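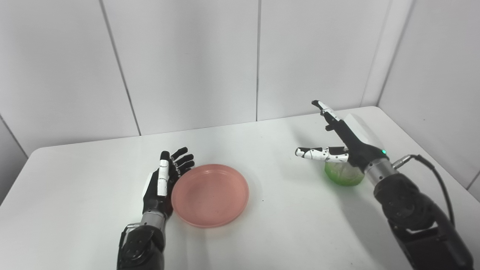
Head cabbage (Brassica oleracea, Capitata group) is a leafy vegetable grown for its dense terminal bud, called the head. In the kitchen the word "cabbage" without a qualifier normally means the smooth-leaved green or white type, which is sold whole, halved, or shredded. This article covers the green head as a table and kitchen item: its structure, grading, storage, preparation, and plating.

Structure

The head consists of overlapping leaves attached in a tight spiral to a short, thickened stem, the core. Outer leaves are exposed to light and develop chlorophyll, which gives them a green color. Inner leaves are shaded and stay pale yellow to white. The ribs, or veins, carry water from the core to the leaf margin and are thickest at the base of each leaf. They are lighter than the surrounding blade and remain visible when the head is whole.

Wrapper leaves are the loose leaves around the head at harvest. Most are cut away in the field. A few are often left in place to protect the head during transport and are removed by the seller or the cook. A head with all wrapper leaves removed looks paler than one with the wrappers left on, and it loses water faster.

Shape varies with cultivar:

Round (ball-head). Compact, nearly spherical, with short internal core. The usual storage type.
Flat (drumhead). Wider than tall, with large leaves suited to stuffing.
Pointed (conical). Looser leaf arrangement, thin ribs, short storage life.

Cultivars

Ostitz is a small round cultivar with a head weight of 500 to 700 g. It is ready for cutting 104 days after sowing and is sold mainly as a single-meal cabbage. Elulton is a later, flatter cabbage with a thick core, grown for shredding and fermentation. Cha is a pointed spring type, harvested from May, and is not considered suitable for long storage.

Selection

A sound head is heavy for its size and does not yield when pressed with the thumb. Leaves should be crisp and closely folded. Yellowing of the outer leaves indicates age or poor storage. A cut stem that has turned brown and dry indicates that the head was harvested some time earlier, but the head may still be usable once the stem is trimmed. Splits across the top are caused by rapid water uptake late in growth. Split heads are edible but should be used first.
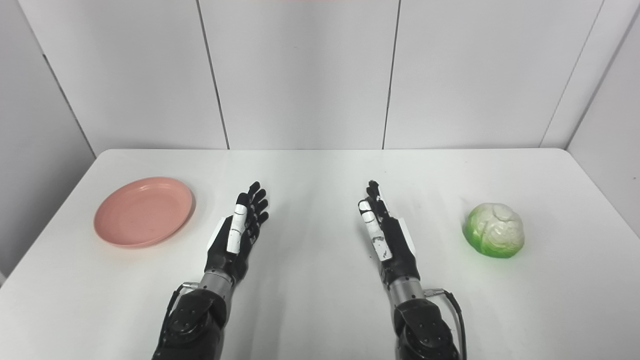
Small heads have a higher proportion of core and outer leaf to usable interior, and yield per unit of weight is correspondingly lower. For raw use, where texture matters more than yield, small heads are still commonly preferred, as the ribs are finer.

Storage

Whole heads are kept unwashed in the refrigerator, either in the vegetable drawer or in a loosely closed bag. An untrimmed round head keeps for over 14 days under these conditions. Cut surfaces dry and discolor. A half head is wrapped closely with the cut side covered, and a thin slice is removed from the exposed face before the next use. Pointed types are used within the week.

Cabbage should not be stored beside ripening apples or pears. Both give off ethylene, which causes the leaves to yellow and detach from the core.

Preparation

The outermost leaves are removed and the base of the core is trimmed flat. The head is placed on its base and cut down through the center. Each half is then laid on its cut face, which keeps it from rolling, and divided again. The core is removed with a diagonal cut, except where wedges are to be braised or roasted, in which case it is left in to hold the leaves together.

For shredding, quarters are sliced across the ribs. For stuffing, the core is cut out of the whole head with a narrow knife and the head is blanched until the leaves separate. The midrib of each leaf is pared down so that the leaf can be rolled.

Serving and plating

Shredded raw cabbage loses volume after salting or dressing and is best plated shortly before serving. A shallow plate with a raised rim holds the liquid released by dressed cabbage and is preferred to a fully flat one. Wedges are served on the same kind of plate with one cut face upward.

Plate color affects how the vegetable reads on the table. White plates give little contrast with the inner leaves. Pink, coral, and other warm tones contrast with both the green and the pale parts of the head. The Trendico tableware guide places green vegetables with salmon or terracotta plates for this reason, and advises against green plates except for beets and carrots.

Whole heads are also used as table decoration or as a holder for skewers. The base is trimmed level and the head is set beside the plate.

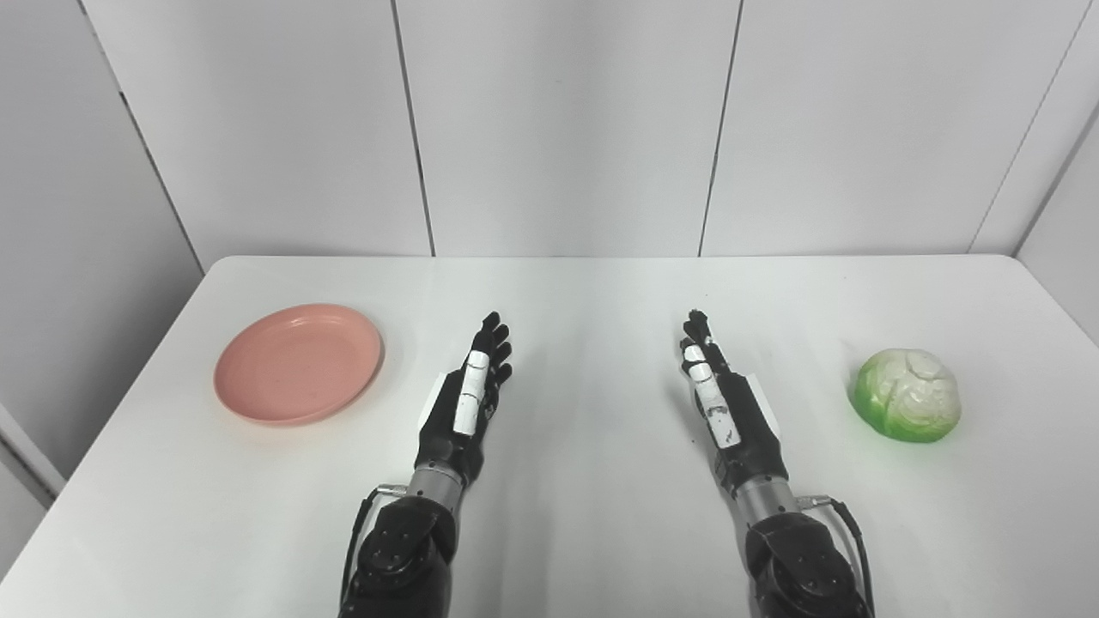 Round green cabbage and a shallow pink plate on a white table.

See also

Brussels sprout
Coleslaw
Savoy cabbage
Sauerkraut
Tableware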